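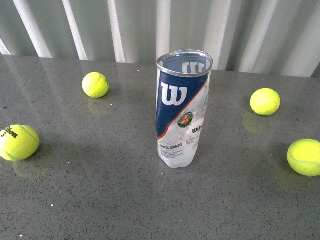 Tokarz Indoor Courts, quarterly facility inspection, October. Inspector: Iwona Bielecka. Comments are entered under each item, and open items carry over to the next quarter. Loose equipment is a trip hazard on walkways and playing surfaces. Tennis balls left out around an empty can, even on a counter, are to be put away before the front desk closes.

1. Emergency exits clear and unlocked from inside: Pass
Comment: North door closer is slow. Adjust.

2. Fire extinguishers charged and tagged: Pass
Comment: Unit 369 has a faded tag. Replacement requested from Hadon.

3. Court surface free of cracks and lifted seams: Fail
Comment: Seam lifting behind the baseline, Court 2. Court to stay closed until Stirent completes the repair. Work order 2484.

4. Net posts secure, cranks guarded: Pass

5. Overhead lights working, covers in place: Pass
Comment: One cover on Court 4 is cracked but firmly attached. Replace at next lamp change.

6. First aid kit stocked and sealed: Fail
Comment: Cold packs missing. Restock before evening play.

7. Locker room floors and drains: Pass
Comment: Mat at locker 52 curls at one corner. Remove.

Reinspection required for items 3 and 6.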